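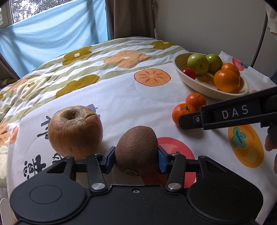

What does a pair of hand-held grippers cost to build at home? Parts for the Pullholm pair came to 486 dollars, and 60 of that went on screws I bought in the wrong length.

The Pullholm build, in pictures – well, in one picture so far. The bench at the Tolbridge shared workshop is booked until December, so fruit practice has moved to the bed.

Kiwi between the blue pads, mandarins next in line under the other gripper. The wrinkled apple is older than the current firmware and has aged about as well.

The pads are my 27th pair. The first 26 were either too slick or too fond of peeling things.

Linkage arms were drawn after a long evening with the Clendetti plans, which assume you own a lathe. I own a file.

Next up: stiffer springs, a 30-minute session without stopping, and the Kulkarni wrist mount if it ever ships.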